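회사 소개

분류: 회사 안내 > 운영 체계 · 산악 트레킹 · 장거리 도보

기트베르크 트레킹(Gitberg Trekking)은 보르카드톤(Borkadton) 산군에서 산장 연계형 장거리 도보 일정을 기획하고 운영하는 회사이다. 취급 범위는 무설 구간의 다일 종주, 초겨울 설피 보행, 독도법 실습 과정으로 한정한다. 암벽 등반, 빙벽 등반, 산악스키 상품은 취급하지 않으며 관련 문의는 해당 자격을 보유한 외부 업체로 안내한다.

설립 및 조직

회사는 산악 안내인 블라제나 바르토시(Blažena Bartoš)와 지형 측량 분야에서 일하던 시민 바흐티아리(Simin Bakhtiari)가 공동으로 설립하였다. 바르토시는 현장 운영과 안내인 교육을 담당하고, 바흐티아리는 노선 설계, 지도 제작, 기상 판단 기준의 관리를 담당한다. 예약 및 정산 업무는 사무실에서 일괄 처리한다. 현장 안내인은 예약 변경이나 환불에 관한 권한을 갖지 않는다.

설립 초기에는 샤르바트(Charvát) 산장을 기점으로 하는 왕복 노선 한 개만 운영하였다. 이후 동쪽 능선의 표지 정비가 끝나면서 종주 노선이 추가되었고, 현재의 노선 체계는 샤르바트 산장을 중간 기착지로 하는 구조이다. 산장은 별도의 운영 주체가 관리하며 당사는 계약에 따라 침상을 배정받는다. 산장의 식사 시간과 소등 시간은 산장 규정을 따른다.

노선 설계 기준

모든 노선은 일일 단위 구간으로 나누고, 각 구간에 대해 누적 고도 상승, 노면 상태, 수원 위치, 하산로 유무를 기록한다. 표준 종주 노선의 최고점은 해발 1711m의 안부이며, 이 지점을 오전 중에 통과하도록 출발 시각을 정한다. 안부 북사면은 늦봄까지 잔설이 남는 경우가 있어 통과 여부를 전날 저녁에 결정한다. 통과가 불가능하다고 판단되면 남쪽 계곡의 우회로를 사용한다. 우회로는 거리가 길고 고도 손실이 크지만 노면 조건은 안정적이다.

하루 행정은 참가자 가운데 가장 느린 보행자의 속도를 기준으로 계산한다. 휴식은 정해진 지점에서 실시하고, 능선 노출 구간에서는 정지 시간을 최소로 제한한다. 구간별 제한 시각을 초과한 경우 남은 일정은 안내인의 판단에 따라 단축된다.

지도는 자체 제작한 도면을 사용한다. 등고선 자료는 공개 지형 자료를 기반으로 하되, 목교 유실, 사면 붕괴, 표지 이설 등의 변동 사항은 현장 답사 결과를 반영하여 시즌마다 개정한다. 참가자에게는 방수 용지에 인쇄한 도면을 배포하며, 위성 항법 기기용 경로 파일은 출발 전주에 전자우편으로 송부한다.

인원 편성

한 조의 참가자는 최대 9명이며, 조마다 안내인 2명이 동행한다. 선두 안내인은 진로와 속도를 결정하고, 후미 안내인은 낙오와 부상에 대응한다. 두 안내인은 구간마다 무전으로 위치를 교환한다. 참가자가 선두 안내인을 앞질러 보행하는 행위는 허용하지 않는다. 단체 예약의 경우에도 동일한 기준을 적용한다.

장비 및 보관

대여 품목은 설피, 등산용 스틱, 각반, 배낭 덮개, 헤드램프이다. 등산화와 침낭 내피는 위생 및 착용감의 문제로 대여하지 않는다. 반납된 장비는 세척, 건조, 점검 순으로 처리하고, 점검표에 결함이 기재된 품목은 수리가 끝날 때까지 대여 목록에서 제외한다. 설피의 경우 결속 끈의 균열과 발톱부의 마모를 별도로 확인한다. 헤드램프는 전지를 분리한 상태로 보관하며, 전지는 출발 당일 지급한다.

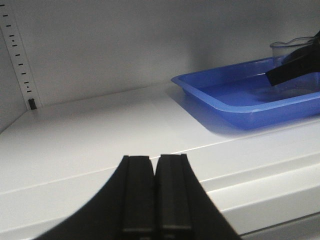
흰색 금속 수납장 내부의 선반 바닥

구급낭의 구성은 조 단위로 동일하다. 압박 붕대, 고정용 부목, 보온포, 물집 처치 용품, 소독제가 포함되고, 사용한 품목은 복귀 당일 안내인이 보충 요청서에 기재한다. 개인 처방약은 포함하지 않으므로 참가자가 직접 준비해야 한다. 알레르기 또는 지병이 있는 참가자는 신청서의 해당 항목에 이를 기재한다. 기재 내용은 해당 조의 안내인에게만 전달하며 일정 종료 후 폐기한다.

기상 판단 및 취소

출발 여부는 풍속, 강수 형태, 시정, 낙뢰 가능성의 네 항목을 기준으로 판단한다. 한 항목이라도 기준을 벗어나면 능선 노선을 폐쇄하고 대체 노선을 적용한다. 대체 노선으로도 운행할 수 없는 경우에는 일정을 취소하고 참가비 전액을 환불하거나 다음 일정으로 이월한다. 이월과 환불의 선택은 참가자가 한다. 출발 이후 기상 악화로 일정이 단축된 경우의 정산 방식은 이용 약관에 따로 규정되어 있다.

11월 일정은 적설량에 따라 도보 또는 설피 보행으로 전환될 수 있다. 전환이 결정되면 설피는 추가 비용 없이 제공한다. 전환 여부는 집결지 설명회에서 고지하며, 보행 방식의 변경은 환불 사유에 해당하지 않는다.

안내인 교육

신규 안내인은 한 시즌 동안 후미 보조로 근무한 뒤 단독 후미 업무를 맡는다. 교육 과목은 독도법, 사면 판독, 저체온증 대응, 들것 제작, 무전 절차이다. 평가는 실제 노선에서 실시하고, 시정이 불량한 조건에서의 방위 보행을 반드시 포함한다. 선두 업무는 평가를 통과한 안내인 중 바르토시가 승인한 인원에게만 배정한다.

환경 관리

배출 쓰레기는 전량 회수하여 하산한다. 식수원 인근에서는 세제 사용을 금지하고, 산장 외 지역에서는 취사용 불을 피우지 않는다. 습지 구간의 목도는 한 줄로 통과하며 노면이 침수된 경우에도 가장자리의 식생을 밟지 않도록 안내한다. 침식이 진행 중인 구간은 답사 보고서에 기록하여 노선 관리 주체에 통보한다.

문의 및 방문

사무실은 보르카드톤 버스 종점 맞은편 건물에 있다. 일요일에는 장비 인수와 반납 업무만 하고 상담은 받지 않는다. 노선 난이도에 관한 문의에는 최근의 보행 경험, 하루 최장 보행 시간, 배낭 무게를 함께 적어야 답변이 가능하다. 개인 맞춤 일정은 정규 일정의 편성이 완료된 뒤에 접수한다.

공유하기 · 댓글 2

관련 글
- 샤르바트 산장 침상 배정 및 이용 규정
- 보르카드톤 종주 노선 구간표와 우회로 안내
- 설피 대여 조건 및 반납 절차
- 독도법 실습 과정: 준비물과 사전 학습 자료
- 기상 악화에 따른 일정 단축 시 정산 기준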